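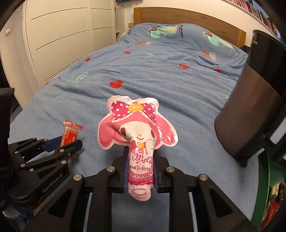 Halloween candy sorting, part two

Posted 31/10/2021

The first part of this post covered chocolate, which has its own storage problem (bloom) and its own solution (do not put it near the radiator). Gummies are harder to store well and easier to sort, and they make up most of what I had left to go through.

My sorting surface is the bed. The kitchen table is the right height but too small, and anything that rolls off it goes under the stove. A bed with a soft blanket has enough friction that packets stay where they are put. The drawback is creases. Small wrapped candies settle into the folds, and a busy print hides them, so I run a flat hand over the whole thing before I call it finished.

I sort by package shape first and flavor second. Rectangular bags stand up in a drawer like index cards. Twist-wrapped and crimped pieces go in a jar. Shaped packets, the kind cut around the outline of a character, fit neither system. The My Melody fruit gummies are the obvious case: wide at the bow and ears, narrow further down, sealed all along the outline. Stacked flat they slide, and stood on end they fall over.

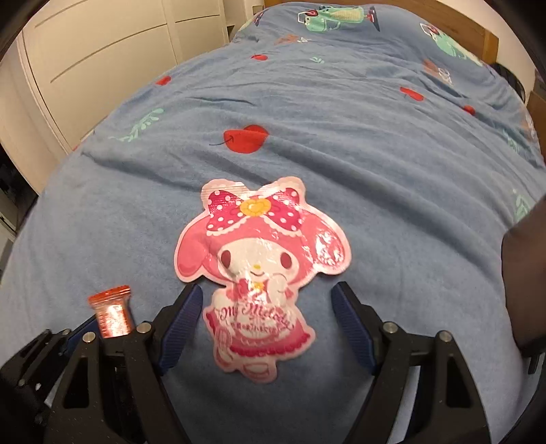 My Melody gummies on the fleece, bow end up.

What works for me is a Cornen drawer tray, the shallow one, with the packets laid head to foot in alternating rows. The wide end of one sits beside the narrow end of the next and the row locks together reasonably well. I tried the Kutus divider set in February and sent it back. The slots are 50 mm wide, fine for bars and no use for anything with ears.

A few notes on handling. Pick shaped packets up by the narrow part. The face is where the air is, and squeezing there puts the load on the seal. Foil also creases permanently, so if you keep the empty wrappers (I do -- they go in a Sadeghi binder, flat, printed side out) it is worth avoiding the middle altogether.

Opened gummies go into a 400 ml jar with a rubber gasket. An unsealed packet in my apartment turns stiff in a few days. The jar buys me a couple of weeks, which has always been enough.

Total on the kitchen scale for everything, chocolate included, came to 598 g. Gummies were 155 g of that before packaging was deducted. I had expected the split to be closer.

Hard candy is next. The Truvovden tins are still in the closet and one of the lids is bent, so that has to be sorted out first.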